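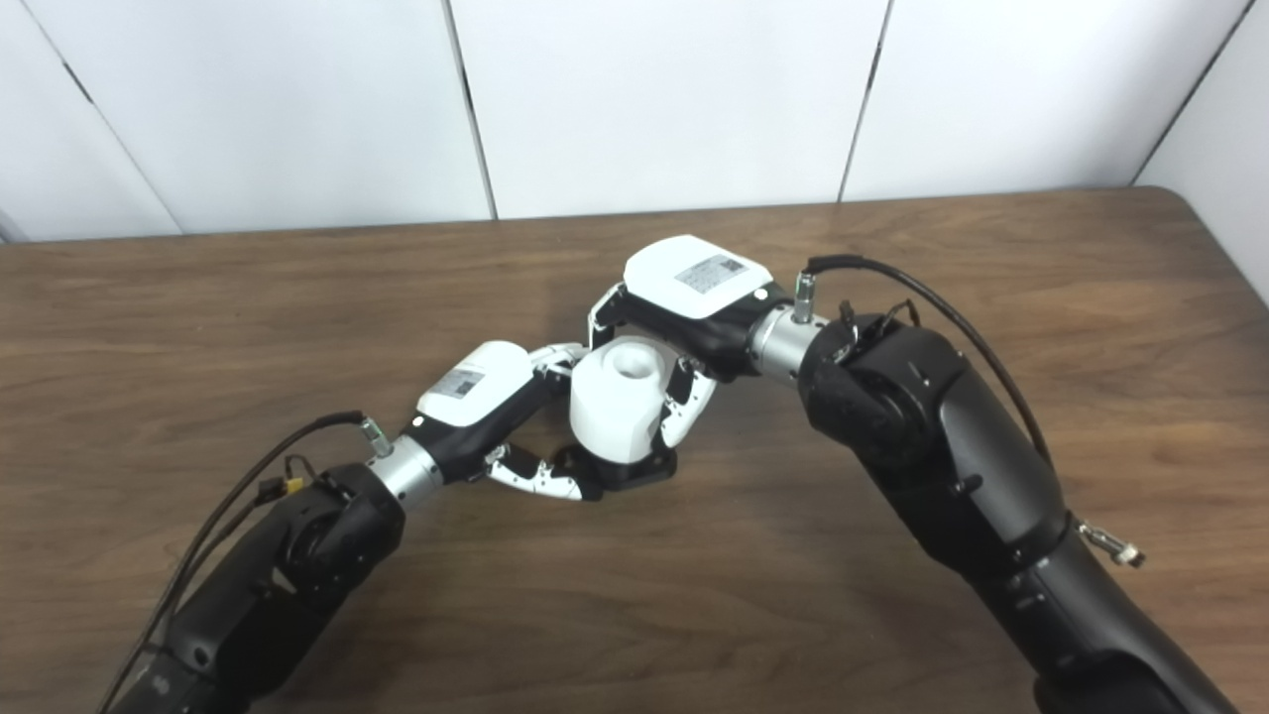

Home | News | Careers | Contact

Grurkmont Assembly Services
Posts

1/5 Grurkmont is moving part of its hand-assembly work at the Magaña site to robot stations. This thread sets out what changes for employees on the line. No positions are being removed under the plan.

2/5 Twenty-five employees currently work in small-parts assembly. Each will receive six paid hours of station training before June, during regular shifts. Pay grades stay as they are.

Search this site Enter keyword Go

3/5 Soledad Ponce, line supervisor, will post the new rotation in April. Staff will spend no more than two hours at a time monitoring a station - a limit requested by the assemblers themselves.

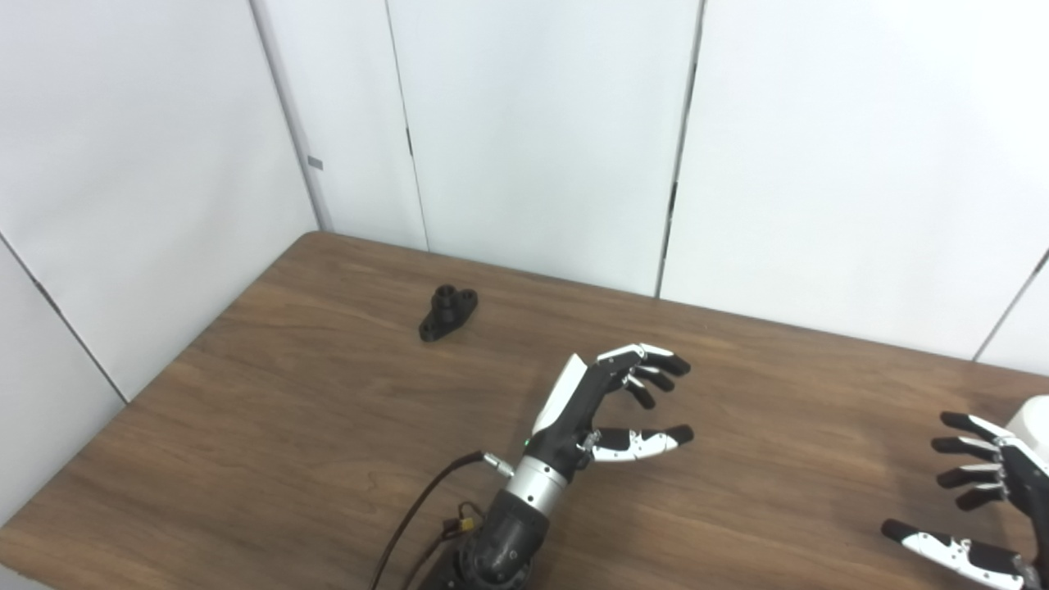 4/5 Responsibility for part quality remains with the assembler on duty. Employees will check fit and finish by hand and may stop a station at any time without prior approval. For small black plastic pieces such as the one on the table, with a center hole and a mounting hole in each rounded end, the assembler will check every hole before sign-off.

5/5 Questions about schedules should go to Karla Ledesma in Human Resources. Employees at the Skokmont site are not affected at this stage - a separate notice will be issued if that changes.

Print this page | E-mail this page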